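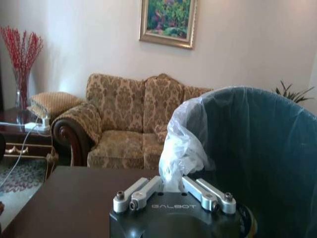 Volume 12, page 483

Bin liner

A bin liner is a bag, most often of thin plastic, placed inside a waste bin to hold the rubbish and keep the inside of the bin clean. In Britain the term covers both the large black sack used in kitchens and outdoor bins and the small, thin bag used in bedrooms, bathrooms and living rooms. The small kind is also called a pedal bin liner or a waste bin bag.

Materials

Most household liners are made from polyethylene film. High-density film is thin, crisp and slightly cloudy, and makes a rustling sound when handled. Low-density film is softer, stretches further before it tears and is usually chosen for heavy sacks. Clear and translucent liners let the contents be seen without opening the bag. Compostable liners, made from starch-based film, are sold for food waste and should be kept somewhere dry before use, as damp weakens them.

Fitting

The liner is shaken open, pushed down to the base of the bin and folded outwards over the rim. A bag that is too narrow has to be stretched over the edge and may split there. One that is too wide hangs down in folds, and the spare film can be gathered on one side and knotted. Some bins have a separate ring that drops over the rim and hides the edge of the bag. Air trapped under the liner makes it balloon upwards, and can be let out by lifting one side of the bag and pressing it down again.
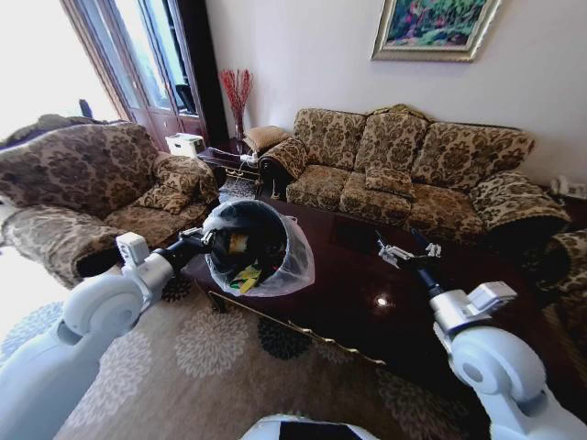 Round bins without a lid are the usual choice for sitting rooms, where the rubbish is mainly wrappers, tissues, packaging and other light, dry things. They are kept beside a sofa or under a side table and brought to the coffee table when it is being cleared. Holding the bin by its rim and tilting the opening towards the table edge allows small items to be dropped in without leaning across the furniture. The hand on the rim also keeps the liner from slipping inside.

On polished wood the bin is better lifted than dragged. Grit on the base will mark a lacquered surface, and a bin that has stood on a kitchen or bathroom floor should be wiped underneath before it is put down on a table.

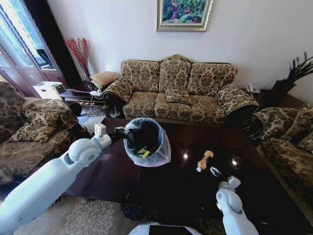 Remote controls, keys and other things that belong in the room are set to one side before the rubbish is picked up, as small objects are easily swept into the bag by mistake. Drink cans and clean packaging may need to go to a separate recycling bin, depending on local rules. Crumbs are left until last and collected with a dry cloth.

Sizes and sale

Liners are sold on perforated rolls or folded flat in packets. Capacity is given in litres, but the distance around the rim is a better guide to fit for small bins. Among the makers' ranges, Drokby sells a 12-litre liner for living-room and bathroom bins, Fiore a scented version with tie handles, and Pimside a trade carton of 900 for hotels and offices.
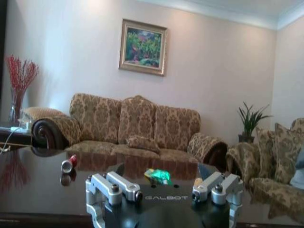
Small items of rubbish on a lacquered coffee table.

Changing

A liner holding only dry waste can stay in place until the bin is three-quarters full. Food scraps should be taken out the same day. The folded edge is lifted from the rim all the way round, drawn together and tied, and the bag is raised slowly so that air can pass beneath it. Spare liners are sometimes kept in the bottom of the bin, under the one in use.

See also: Pedal bin; Refuse sack; Waste-paper basket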